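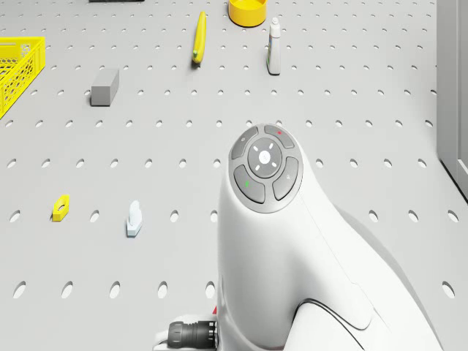 Search this site Go

Gredimari Student Projects
December
By the Wednesday bench group

Teaching an arm to put a banana in a bowl: what we collected and what we threw out

Our assignment was to build a set of examples that a learning system could copy from. The learning system itself was somebody else's assignment. We were told this was the easy half, and we believed it until the second week.

Everything was done in simulation. The course has one real arm and a long line of people who want it, so we worked in Wondovach, the simulator the department keeps on the lab machines. We steered the virtual arm with a hand controller, and Wondovach saved the joint positions, the gripper state and the camera view at every step. One complete attempt at a task, start to finish, is called an episode. A good episode is one you would be willing to have a machine imitate forever, a standard that most of our driving did not meet.

The table

We used the perforated tabletop from the stock scene and kept the yellow crate off to the left. The loose things on the table included a banana, a round yellow bowl, a small white bottle with a printed label, a gray block and a yellow hexagonal piece shaped like a nut. Three of the main characters in this project are yellow. We noticed this after the first long recording session. The bowl and the banana are different enough in shape that we let it stand, but anyone training on our data should know that color alone will not get them far.

The scene camera looks down past the arm, so the arm's white shell takes up a good share of the view, button panel and all. Objects that land behind it can't be seen. We left those layouts in for the first batch and removed them from the second.

The tasks

There were 8 tasks, each with a one-line instruction such as "put the banana in the bowl" or "move the block next to the crate." Four of us drove, two tasks each, and then we swapped so that no task carried only one person's habits. The habits showed up anyway. One driver always came in from the right. Another paused before every grasp, as if asking permission, and a model trained on those early episodes learned to pause too. It did not learn what came after the pause.

Object positions were shuffled by a script called Bae before each episode. The first version of Bae put the bottle inside the block often enough that the physics engine would fling one of them off the table. We added a minimum distance between objects, which is why our layouts have so much open space. Real kitchens are less considerate.

What we kept

We recorded 3620 episodes and kept 1170. Most of the rest were dropped for dull reasons: a grasp that slipped, an instruction that didn't match what the driver did, a driver who forgot to press stop and recorded a motionless arm through lunch. We wrote a filter for the last kind. The other two had to be checked by eye, on the replay screen, in the Rumcombe room, where the heating comes on at 4 and does not go off.

Slipped grasps followed by a recovery were an argument. Half the group wanted only clean runs. The other half said a model that never sees a mistake won't know how to fix one. We kept the recoveries and tagged them, so the next group can have the same argument with better evidence.

Things still wrong with it

The nut piece is underrepresented, mainly on account of everyone hating to pick it up. Lighting never changes between episodes. The instructions were all typed by us and sound like it; "put" appears in nearly every one. Bae's spacing rule also means the set has no cluttered layouts, and we would start there if we had another term.

The files are in the course folder under the project name, with the discarded episodes in a separate directory.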